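Category: Buying Guides > Tabletop Arms > Questions We Get

Budgeting for a robot arm: frequently asked questions

Most of these come from people who have been handed a budget line with the word "robot" on it and nothing else. We sympathize. Answers were last gone over by Kelly Bloxham and Cillian Lenihan on 26 Sep 2019.

Do I need to buy the arm first?

Please don't. The arm is the part everyone wants to order, in the way that everyone wants to pick the tile before checking the plumbing. Ask us for a Zonditz planning session, which is a simulated version of your table, your arm and your parts. It costs $153 per layout and you can be wrong in it as often as you like.

What does a simulated layout show me?

Reach, mostly, and how much table you are about to lose. We set up a pedestal, an arm and a gripper, put some small objects on the surface and see what the arm has to do to get to them. The practice job is usually letter cubes and a flat board, partly because cubes are easy to grip and partly because Dorothy Fairclough refuses to model another coffee mug.

In the layout below the pedestal sits at the back of the table, left of center, with the gripper out over the middle and its fingers empty. One cube, the red X, is on the board. The others are on the wood. Customers planning a bench tend to look at the arm. Look at the space in front of it, which is where your work has to fit.

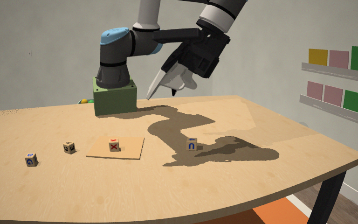
Is the pedestal included in the price?

Not in ours, and seldom in anyone's. The Tapley pedestal is a separate line, as are the bolts, and yes, we have heard what you think of that. Pedestal, bolts and mounting plate come to $2683 as a set. You can build your own. Kirsty Birkett will look over your drawing for free and be polite about it.

How big a table should I plan for?

Bigger than the one you have in mind. For the small arms we suggest a top at least 60 inches wide, on legs that don't wobble. A wobbly table turns a precise machine into an expensive rumor.

Which gripper should I budget for?

Write down the smallest thing you need to pick up and the largest, then call us. If the two have nothing in common, you are buying two grippers. The Vilach two-finger model handles cubes, small boxes and most things with flat sides. Balls it will do on a good day — ask for the soft pads and put them on the same order, as shipping them later costs more than the pads.

What do people forget?

Training time. Also spare fingers, an outlet on the correct side of the room, and somewhere to put the parts that aren't being worked on. Allow eight weeks from order to delivery, and longer if your purchasing office needs three quotes for a power strip.

Can I rent one instead?

Through Kotia, yes, by the month. Cyrill Mayrhofer runs the list and it fills up in May, when every department discovers it has money left. Rental covers the arm and controller. It does not cover whatever you drop on it.

Will a simulated layout match my real bench?

As closely as your measurements do. If you tell us the table is level and it isn't, the simulation will believe you. Measure twice, including the height of any shelves nearby, and send us the second set.

Contact us | Terms of sale | © 2019 Kotia Equipment Planning | Back to top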